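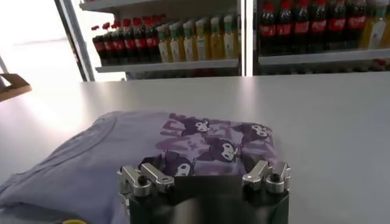
Skisgate changes weight limits and loading rules for hired skips

Skisgate waste hire firm Jedar has revised the loading terms for its open skips and roll-on roll-off containers. The new terms apply to every hire booked from October 2023. Hires already on site will run under the old terms until the container is collected.

The main change is to the way heavy waste is charged. Under the old terms a customer paid one price for the container and a surcharge if the load was judged too heavy by the driver. Under the new terms each container is weighed at the Brunus transfer station on arrival, and the net weight is printed on the waste transfer note. Any weight above the allowance for that size of container is charged per tonne at the rate shown on the booking form.

Soil, hardcore, tiles and wet plaster may no longer be placed in the largest containers. These materials must go in a builder's skip, filled to a level load. Mixed loads with a small amount of rubble will be accepted in the larger sizes if the rubble is spread across the floor of the container and the total stays within the allowance.

Gyu-bin Sung, operations manager at Jedar, said the limit on large containers follows from the lifting gear on the vehicles. "The hook arm has a rated load and the driver can't exceed it," Sung said. "If the container is too heavy to lift, it stays where it is until the customer has taken material out. We then have to charge for the second journey."

Jedar made 1,004 collections in the Skisgate area in the year before the change. The company did not say how many of these were over the weight allowance.

Fill height is unchanged. Waste must sit at or below the top rim on all sides, and side boards, doors or sheets of ply may not be used to raise the height. Drivers will fit a net or sheet before moving off. Doors on roll-on roll-off containers must be closed and pinned by the customer before the collection slot.

Plasterboard must now be kept apart from all other waste. Customers with small amounts can order bags, which are collected with the skip. Larger amounts need a separate container. Fridges, tyres, paint, gas bottles, fluorescent tubes and batteries are still excluded. Asbestos is handled under a separate contract and must not be put in any general skip, bagged or unbagged.

The standard hire period has been cut to 2 weeks. Extensions can be arranged by phone, provided the request is made 3 working days before the end of the hire. Where a container stands on the public road, the customer should check that the permit covers the extra time. Lamps and cones are supplied with road placements and must be left in position overnight.

Ha-rang Shim, who runs the building firm Hwang and hires from Jedar on most jobs, said the shorter period would affect loft and kitchen work more than demolition. "A strip-out fills a skip in a day or so. A kitchen produces waste in stages, so we will be ordering smaller skips and swapping them," Shim said. Shim added that a printed weight would make it easier to pass the cost on to clients.

Customers who dispute a weight can ask for a copy of the weighbridge ticket. Requests go to Na-rae Tak in the accounts office and must quote the number on the transfer note. Tickets show the gross weight, the weight of the empty vehicle and container, and the time of each reading.

Jedar plans to review the weight allowances in December. Prices for delivery and collection within Skisgate are not affected by the new terms.

We use cookies to remember your settings and to measure visits to this site. Accept | Manage settings

Contact us | Copyright Skisgate Trade News. All rights reserved. | Back to top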